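Gullero two-arm kit, second look
04/06/2022

The Gullero kit ships as two arms, two grippers and a wrist camera for each side. I have had time on it with the Murano control package and wanted to write up the snack bar sort, a task Azevedo lists in its setup guide.
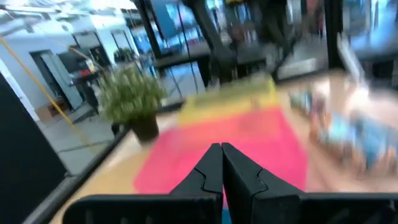
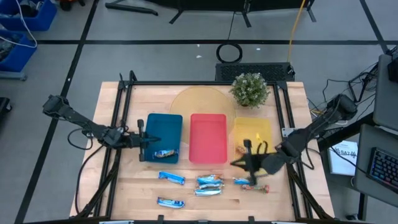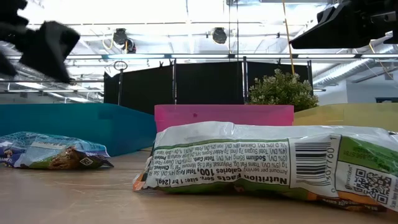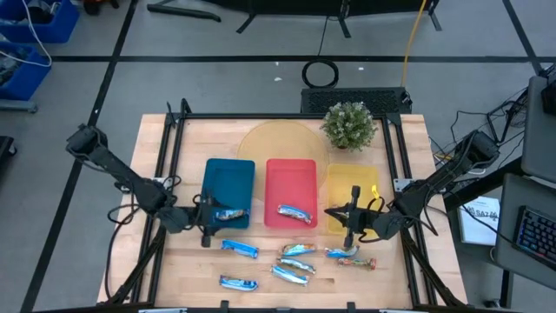 Sturunness Robotics Club

The task is simple to state: wrapped bars on a wood table, three bins in a row, one bar per pick. Film wrappers are hard on a parallel gripper. The crimped ends fold, and a grip on the end alone lets the bar swing. Gripping across the middle works better.

I ran 54 picks at default force and dropped 7. Lowering the close speed by 20 percent helped more than raising the force did. The narrow fingertips get under a bar lying flat, but two bars touching still cause double grabs.

Calibration is the weak spot. The guide assumes one table height and the offset has to be edited by hand. Price as configured was $885 for the gripper set, arms extra.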